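Gala Night, Gotport

Doors at seven. The star not here at seven. Car stuck on the bridge, her publicist says, then says it again into a different phone.

208 chairs. 170 people. I do the math in my head and then move the cards so the gaps fall at the back, behind the pillar, where the photographers can't get them. Table 14 is all sponsors. Table 14 wants to know about the fish.

The money is for the Skamwood wells. I should say that. I wrote it on my hand so I would keep saying it. Wells, Skamwood, wells. The video is four minutes long and she is in it for three of them, kneeling by a pump in a very clean shirt.

Seven forty. The auctioneer starts without her. A weekend on a boat. A guitar. A dinner cooked by somebody's chef — going, going, a dentist gets it. I run the slips to the back table and run back. My shoes are wrong.

Then the side door and it's her. Smaller. Everyone is smaller. Hair wet from the rain, dress in a bag over her arm.

"Where do I change," she says.

I take her through the kitchen. The only room with a lock is the dry store, so it's the dry store, her and me and the flour. She can't do the zip. I do the zip.

"What's it for again?" she says. "Tonight. Sorry. I had three this week."

I hold up my hand. She reads it. She reads it twice, I think, her lips move a little.

"How many wells?"

"Nyarko Fund wants six. We've got nearly 115 thousand. That's two, maybe. Depends on the rock."

"Depends on the rock," she says.

She goes out and they stand up for her, all of them, even table 14. She doesnt do the speech. I know the speech, I typed it. She says she was at that pump for one afternoon and the shirt was new. She says two wells, maybe, depends on the rock. Then she just waits. It's terrible. Forks stop.

Somebody at the back puts a hand up. Behind teh pillar.

I run.

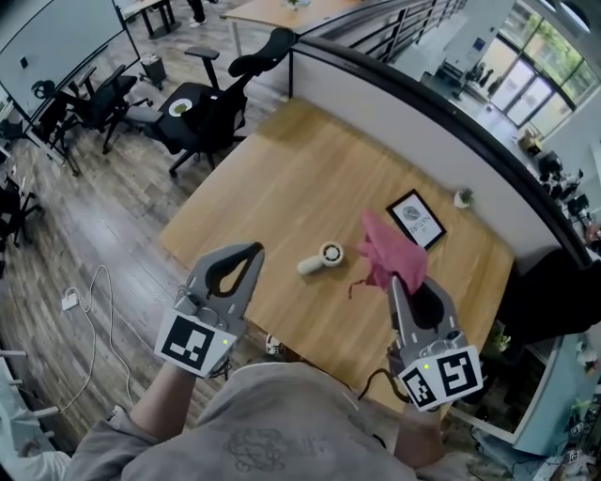
Pink cloth, gray sleeves, a wooden tabletop.

Past midnight. Birkine Hall wants its chairs stacked. I stack. The slips are in my bag and I haven't added them up, I will on the train, and my hand has sweated down to one word and half of another.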